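Laundry still the sticking point for household robots, Dreranberg trial finds

1/20/18

A trial of robot arms on ordinary household and shop-floor chores has found that folding and sorting clothes is still well beyond what the machines can do without help, according to a report published by the Dreranberg technical institute.

The trial was run with Carnetti, a firm that operates laundries for hotels and care homes, and with the clothing shop chain Mokoena. Both wanted to know if an arm with a simple two-fingered gripper could take over part of the work now done by hand at the back of their premises.

Over the course of the trial the arms made 2,255 attempts at five chores: picking one garment out of a heap, spreading it on a table, folding it, putting boxed goods on a shelf and wiping down a counter. The last two went well. The arms put boxes on the shelf with few mistakes and wiped the counter to a standard the report calls acceptable, although more slowly than a member of staff would.

Clothes were a different matter. The report says the arms could usually get hold of something from a heap, but often took two items at once or caught a garment by a point from which it could not be spread. Of 141 T-shirts put through the whole job from heap to finished stack, 28 were folded well enough to go on a shop shelf. The rest had to be straightened by hand or done again.

The report puts much of the trouble down to the cloth itself. A box keeps its shape when it is lifted and looks much the same from one moment to the next. A shirt does not, and a sleeve, a hem and a neckline can be hard to tell apart once they are bunched together. Grey and white garments on pale tables gave more errors than bright ones, and the institute has suggested trying a darker work surface. 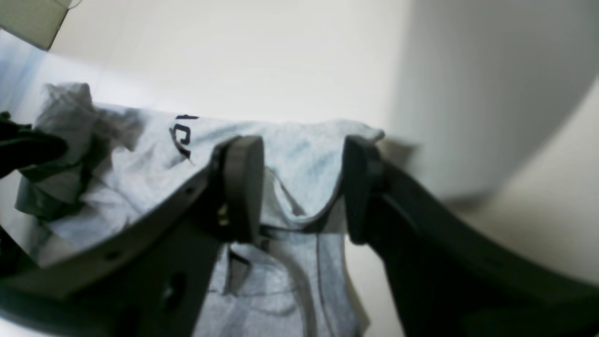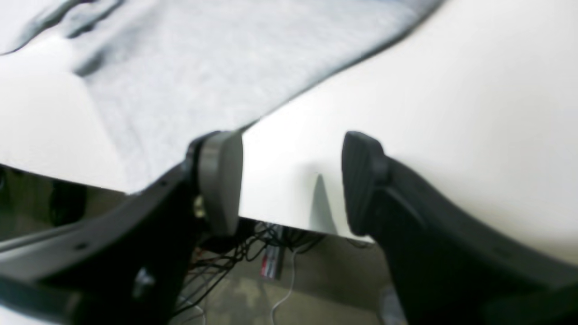
Handling grey fabric on a white work surface with a two-fingered gripper.

Time was the other problem. A shirt took the arm around 3 minutes when all went to plan, and a good deal longer when it dropped the cloth and had to start again. Carnetti said its staff fold a shirt in seconds and that it had no plans to change how its folding rooms are run. The company is more interested in machines that can feed flat sheets and towels into its existing presses, a job which was not part of the trial.

Mokoena said it would carry on with the shelf work. The chain will place one arm in the stockroom of its Nulton shop, where it will move boxed shoes between a trolley and the lower shelves during the hours when the shop is closed. Staff will continue to unpack and fold clothing. The company said no jobs would be lost at Nulton and that the arm would be taken out again if it got in the way of deliveries.

The institute does not give a date by which it expects a machine to manage a basket of washing in somebody's home. It notes that the trial tables were kept clear of everything except the items needed for each chore, and that a kitchen or bedroom would be harder. Turning socks the right way out, doing up buttons and pairing items were left out of the trial altogether.

Cost was looked at only briefly. The report says that an arm of the kind used would be hard to justify for folding alone, even in a large laundry, unless it could work through a full night without anyone standing by. During the clothing part of the trial an operator was called over several times an hour, most often to untangle two garments or to pick one up from the floor.

A second round of tests is due to begin in June. It will use the same chores, with towels added to the list and a new type of fingertip meant to pick up a single layer of cloth. Results from the Nulton stockroom will be published separately.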